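Category: Grippers & End Effectors > Faults and Troubleshooting

Parallel gripper opens on its own mid-cycle, no alarm

brumov_bench
Looking for ideas before I take this apart for the third time. Small electric parallel gripper on a bench arm, two fingers, working over a wood table. The controller is a Cusska. The job is simple: pick a small block, carry it across the table, set it down, repeat.

Every so often the gripper opens during the carry. The block drops, the arm carries on to the place position and goes through the release as if it still had the part. No alarm and nothing in the fault list. The log says "closed" the whole way.

The first time it happened was after 50 cycles. Then it ran 600 without a problem and I thought I had imagined it. This afternoon it did it 3 times before lunch break was even over. I've swapped the USB cable and reseated the connector at the wrist. Supply voltage looks fine on a meter.

Darkstead_Mike
Meter won't show you a short dip. Put a scope on the supply at the wrist end, not at the power supply end, and trigger on a drop. If the gripper board browns out and restarts, a lot of them go to the open position on power-up. The controller may be showing you the last commanded state and not what the fingers are doing.

tallow
Before anyone gets to scopes, do you have a cover or a fence around it? A gripper that opens without a command could also close without one. If you are reaching in to pick up dropped blocks with the power on, stop doing that until you know what it is.

brumov_bench
No fence. It's a small arm and it runs slow. I do reach in, yes.

tallow
Slow arm, fine. The fingers are not the arm. I had a fingertip caught in one about this size, and it was in the nail bed, and I don't recommend it. Hit the stop first, every time.

Darkstead_Mike
I agree about the stop button, but check what yours cuts. On my setup the stop killed the arm motors and left the gripper powered. I only found out because the fingers moved while the stop was pressed in.

brumov_bench
Just tested that. The gripper stays live with the stop pressed. I did not know that. I've moved the gripper feed so the stop drops it too. It now lets go of whatever it's holding when I press it, but these are light blocks, so I can live with that.

rusu_ctl
I would not do it that way on anything heavier. Dropping the load on a stop is its own hazard. Better to have the gripper hold position and refuse new commands.

tallow
Holding position is no help if his hand is in it.

rusu_ctl
It is if the fingers can be pushed back by hand. His might or might not be. Depends on the gearing. I'm only saying don't copy this onto a machine that lifts something that can hurt a foot.

Gheorghița Ciobanu
Can we go back to the fault? Two questions. Does it open all the way or only part way? And are the finger faces in good shape? If the faces are worn or the pads are coming loose, the block can slip out with the fingers still closed, and from across the room that looks the same as opening.

brumov_bench
It opens wide. I got a look from the wrist camera after one of the drops. The arm had been stopped by then and I hadn't sent anything to the gripper.

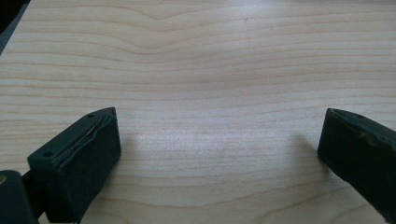 Wrist camera view after the drop, fingers wide apart over the bare table.

Gheorghița Ciobanu
Thanks. So slipping alone doesn't explain it. I would still look at the top edges of those fingers. The strip on the left one looks lifted and uneven along its length, and the right one looks scuffed. Probably a separate problem, but it will bite you later.

Darkstead_Mike
Wide open fits a restart. I'd still put money on the supply. Does it happen at the same place in the path?

brumov_bench
Went back through the video. Of the 9 drops I have recorded, all but one were while the wrist was turning.

Darkstead_Mike
Then it's the wire where it bends. Cable to the gripper, right behind the wrist. The outside can look perfect with the copper broken inside. Flex it by hand with the gripper closed and the arm locked out, and keep your other hand away from the fingers.

rusu_ctl
Could also be noise from the wrist motor getting into the signal line. Same symptom, same place in the path. I wouldn't call it yet.

brumov_bench
Did the flex test with the scope on. The supply drops out when I bend the cable toward the arm, and the gripper opens as soon as it comes back. So that's a bad conductor. I've ordered a high-flex cable from the Brumovside shop and will leave a longer loop at the wrist.

rusu_ctl
Fair enough, I was wrong about the noise. You still need the controller to notice a restart. Read the actual finger position during the carry and fault out if it doesn't match. A new cable will wear out too.

tallow
And tell us what you end up doing with the stop circuit.

brumov_bench
Position check is in now. It compares on every move and halts the arm if the fingers are wider than the block. Stop circuit stays as it is for these blocks. The cable isn't here yet, so the arm is unplugged until then. I'll look at the finger strips while I wait.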